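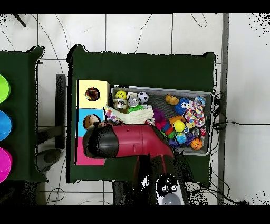
Haruna Oshima replied:
Two coats of the Farel magnetic and I still got mud. Is it me or the bottle?

glintpatrol
It's the bottle. Mine went thick by March and I'd used it twice. Amato does a better cat-eye for less, and the brush isn't shaped like a broom.

Roleo17
Disagree. Farel is fine if you hold the magnet close and count to 28. Most people wave it over the nail for three seconds like they're blessing it.

glintpatrol
28 seconds times ten nails. I have a job.

Haruna Oshima
I did 43 on my thumb out of spite. Lovely thumb — shame about the rest.

topcoatTed
Which top coat? Flundo quick-dry killed the stripe on mine. Went on sharp, blurred before I'd put the cap back.

Haruna Oshima
Um. Flundo quick-dry.

Roleo17
So it's neither you nor the bottle. I'll take my apology in writing.

glintpatrol
No. It's still a bad brush.

Haruna Oshima
Redoing the left hand tonight with the magnet held after top coat. Will report back, possibly with mud.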